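Oyewole's pitch for the Pikska hand grippers was that they need no looking after. I've kept a pair going since July and I don't buy it. The manual gives 700 cycles between checks. Mine wanted one at 274.
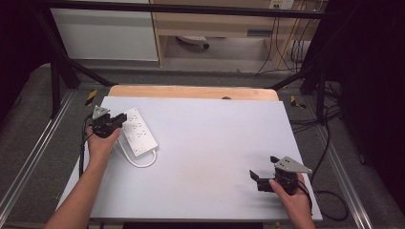
Cables are my main grumble. Uchenna Odukoya reckons the drift on the left unit is software, and she may be right, but I've yet to see a software fix for a tugged connector. Each gripper has its own black lead, and with one hand at either end of the board those leads get pulled about all day. Put a power strip in the middle with its own cord looped on the board and there's one more thing to snag. I now check both plugs before I touch any settings.

After that it's the fingers. Open them, look at the tips, close them, look again. 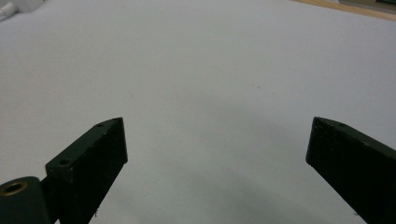

If the tips don't meet square I slacken the screws and start over. Yakubu Ekwueme swears by recalibrating every morning. I tried it for a fortnight and the numbers didn't budge, so I've gone back to doing it when something looks off.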